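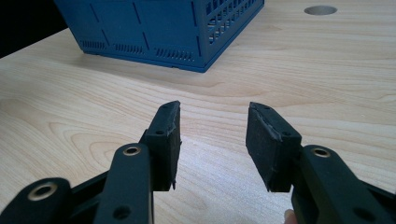 Le grand tri du bureau, épisode 2 (celui où je m'attaque enfin au papier)

Bon, je vous avais promis la suite en octobre et nous voilà le 27 février 2025. Ne dites rien ! Entre-temps il y a eu le déménagement de la chambre du fond, la fuite sous l'évier, et puis cette flemme immense qui me prend dès que je vois une pile de revues. Mais cette semaine j'ai débarrassé ma table en bois clair, j'ai posé le panier bleu tout au bout, et je m'y suis mise.

Pour ceux qui débarquent : je trie mon bureau petit bout par petit bout, sans méthode à la mode et sans boîtes assorties. La table, c'est mon terrain de jeu. Je l'adore, cette table, avec ses veines toutes ondulées et son trou rond, sans doute pour passer les câbles (où je n'ai jamais passé le moindre câble, mais j'y ai perdu deux gommes et un capuchon de stylo). Ma seule règle : je ne travaille que dessus. Tout ce qui est par terre attend son tour par terre. Sinon je m'éparpille, je me connais, je finis assise sur le tapis à 23 heures avec une boîte de vieux tickets de cinéma sur les genoux.

Donc, le papier. J'ai commencé par les catalogues, c'est le plus facile, on ne s'attache pas à un catalogue. Enfin, presque pas. J'ai retrouvé celui de Drikside, la boutique où j'avais acheté mes étagères, avec des pages cornées partout et un petit « OUI » au crayon à côté d'un fauteuil à 685 euros. Je n'ai jamais eu le fauteuil. Le catalogue est parti au recyclage, et je vous avoue un léger pincement.

Ensuite les modes d'emploi. J'en avais pour des appareils que je ne possède plus depuis deux appartements. Hop, dehors. J'ai gardé celui de la machine à coudre et celui de la chaudière, point final.

Et puis là, évidemment, les choses se sont gâtées, je suis arrivée aux imprimés avec des photos. C'est mon point faible absolu. Une facture, je la classe ou je la jette en trois secondes, mais dès qu'il y a un visage sur la page, je m'arrête et je regarde. Un beau portrait en noir et blanc, un jeune homme en veste sombre et cravate, les cheveux épais qui retombent sur le front, ce regard bien droit... comment voulez-vous que je mette ça à la benne ?
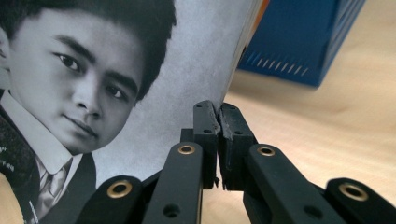 Alors j'ai fait une pile « je garde et je ne me justifie pas ». Elle est plus haute que prévu. Ma sœur me dit de tout scanner, elle a raison sur le principe, sauf que je sais très bien ce que deviennent mes scans : un dossier nommé « à trier » dans un autre dossier nommé « à trier ». J'aime mieux le papier, ça se feuillette, ça sent un peu le grenier, et ça fait de la compagnie les dimanches de pluie.

Par contre, il me fallait un endroit où ranger tout ça debout. À plat, les piles montent, glissent, et on ne ressort jamais rien de celle du dessous. J'ai donc remis en service mon trieur en plastique bleu, celui avec ses grandes séparations ajourées. Il traînait dans le placard, à moitié rempli d'enveloppes à bulles. Un coup d'éponge et le voilà de retour ! Je ne le trouve pas franchement élégant, mais il tient bien debout et la lumière passe à travers les petits trous carrés, l'après-midi c'est même joli.

Je ne l'ai pas organisé par ordre alphabétique, je vous vois venir. Il y a le compartiment de ce qui est à traiter ce mois-ci, celui des belles choses, et puis le reste. Le compartiment « à traiter » contient déjà une relance de ma mutuelle et le devis Oltovon pour les stores, que je dois signer ou refuser depuis des semaines. Ça n'avance pas plus vite parce que c'est rangé debout, je préfère prévenir.

Reste le problème des objets qui n'ont pas de famille. Vous savez, ceux qui ne sont ni du papier, ni de la papeterie, ni vraiment de la déco. Les trucs longs et fins, par exemple ! Trop grands pour le pot à crayons, trop fragiles pour le tiroir, et quand c'est emballé dans un film brillant, ça glisse de partout.

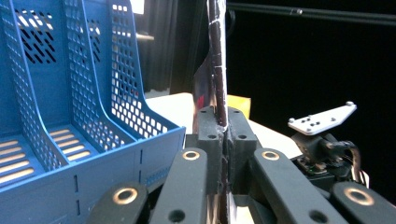 Pour l'instant, ma solution tient en un mot : vertical. Tout ce qui est long se range debout, contre le mur ou contre un meuble, et on verra bien. J'ai lorgné un porte-parapluie chez Julus, mais à 300 euros le porte-parapluie, je vais d'abord essayer avec un vieux carton à bouteilles recouvert de tissu. Si l'une d'entre vous a déjà bricolé ça, je prends tous les conseils, surtout pour le fond (le mien s'affaisse).

La prochaine fois, je m'occupe du tiroir du haut. J'ai entrouvert, j'ai vu des piles, des élastiques fondus et un chargeur inconnu, j'ai refermé. Je vous raconte dès que j'ai trouvé le courage, et je vous dirai aussi pour les stores.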